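Informe del proyecto de aula: ordenar el material de escritura
Junio de 2023

Cuando Henryk Szewczyk nos repartió los temas, a mí me tocó el de los estuches y confieso que puse mala cara. ¡Un trimestre entero hablando de rotuladores! Pues mira, al final le he cogido cariño (y mi mesa de casa también lo ha notado).

La pregunta de partida era sencilla: por qué en el taller se pierde tanto tiempo buscando con qué escribir. Pasé una encuesta a 51 compañeros y casi todos se quejaban de lo mismo, que el rotulador bueno nunca está donde toca y que los bolígrafos acaban en el fondo de la mochila de alguien. Digby Mahuika, que hizo conmigo la parte de las entrevistas, propuso dejar de lado los botes altos y probar con bandejas bajas con separaciones. Yo quería cajones, discutimos un buen rato y ganó él.

Miramos tres opciones: los botes Krawczyk que ya teníamos, un organizador de tela que encontramos en el catálogo de Haltent y una bandeja de plástico con compartimentos. La de tela se cayó enseguida de la lista porque se hunde por el centro y los bolis ruedan todos al mismo sitio. Los botes ocupan poco, eso sí, pero hay que sacar medio contenido para ver lo que hay debajo.

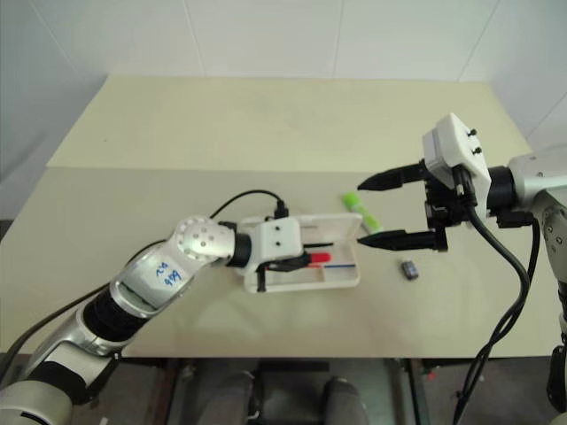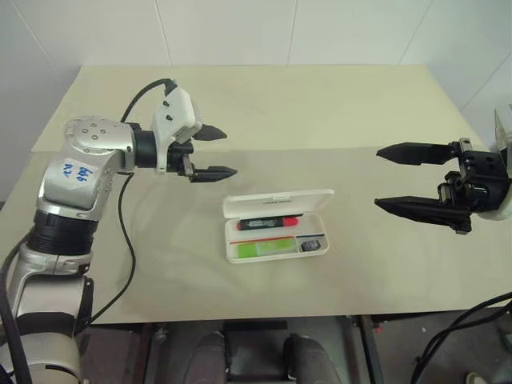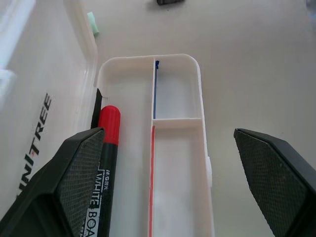 Con la bandeja blanca la regla que nos pusimos fue muy fácil: el rotulador de pizarra, en el compartimento largo, y lo fino, en los otros. Lo que todavía no teníamos claro era qué hacer con los subrayadores, que son más gordos y a Digby le molestaban mezclados con lo demás. Probamos a darles bandeja propia y me pareció un exceso, la verdad, pero en el grupo de Murau lo hacían así y estaban encantados.

Lo que cambiaría: empezar por la mesa vacía antes de comprar nada (gastamos dinero en botes que siguen en su bolsa desde diciembre) y poner etiquetas desde el primer día. También habría que repetir la encuesta después del verano, con las mismas preguntas, para poder comparar. Las respuestas completas y el plano de las mesas van en el anexo, y la ficha de los botes se la quedó Henryk.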